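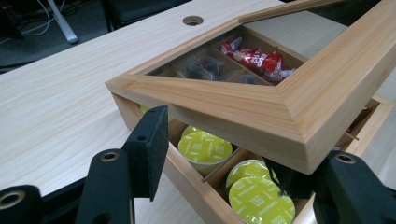
Lid handling with the hand-held gripper: a pine box with a glass-paned lid and divided compartments.

Prorndale Student Robotics Club
Workshop Tips: Preparing and Caring for Wooden Practice Boxes
Posted 18 May 2020
Prepared by Lejla Dimitriou and Sorin Kolev

Members of the manipulation project work with ordinary household containers. The following guidance applies to all wooden boxes used at the club benches and to boxes that members prepare at home. Questions should be directed to Eleni Grgić, who maintains the equipment list.

Choosing a box

Select a box with a lid that can be raised with two fingers. A lid that sticks when lifted by hand will also stick in the gripper. Tight lids may be eased with a little paraffin wax rubbed along the contact edges. Do not use oil or cooking spray on bare wood, as either will stain it and may transfer to the finger pads.

Run a clean cloth over every edge. Wherever the cloth catches, sand lightly with fine paper in the direction of the grain and wipe away the dust. Mitered corners should be checked for movement by pressing gently on each side of the joint. A corner that opens under light pressure must be glued and clamped overnight before the box is issued.

Lids with glass

Clean the glass with a barely damp cloth and dry it at once. Spray cleaner should be applied to the cloth and never to the pane, where it can run down into the wood. Any lid with a chipped or rattling pane is to be withdrawn and handed to the bench supervisor. Grip the wood only.

Filling the compartments

1. Use wrapped or sealed goods. Red-wrapped candy has served well this year and is easily seen against pale wood.

2. Line any compartment that will hold moist food. Food scraps are to be removed at the end of the session, and the compartment wiped and left open to dry.

3. Keep all contents below the top of the box walls, so that the lid can be lowered without pressing on them.

4. Do not eat practice items. Members who wish to bring snacks may store them in the Weltport cabinet by the door.

Setting up the bench

Clear the bench of tools, cups and papers. Place the box at least 10 inches from the front edge, and run cables behind the bench or through the grommet hole. A small square of rubber shelf liner under the box will limit sliding. Liner should be cut smaller than the base so that the fingers do not catch it.

Lifting the lid

1. Approach with the jaws open and level with the lid.

2. Close until both pads touch the wood, then pause.

3. Raise the lid slowly, keeping it clear of the box walls.

4. Hold the position until your partner has called "clear," then lower the lid along the same path.

Each pair completes 14 lifts before changing places. Jui-lin Tseng keeps the session log, which stood at 1,056 recorded lifts when this page was prepared. Failed lifts are to be entered along with the others, with a short note on what slipped.
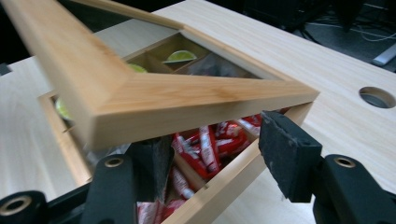

Caring for the finger pads

Worn pads should be brushed with a dry toothbrush after each session. Sugar or juice may be removed with a cloth dampened in warm water. Allow pads to dry fully before the gripper is put away. Replacement pads are kept in the Vornix drawer, and the change should be noted in the log with the gripper number.

Storage

Return empty boxes to the shelf with their lids in place, away from the radiator and the window. Soft scratches may be left alone. Dents in bare wood can often be raised by laying a damp cloth over the spot and touching it briefly with a warm iron. Members under 16 must ask Urmas Venckus before using the iron.

The next supply of practice boxes will be prepared in July. Members wishing to donate a box may leave it in the McIver Room with their name attached.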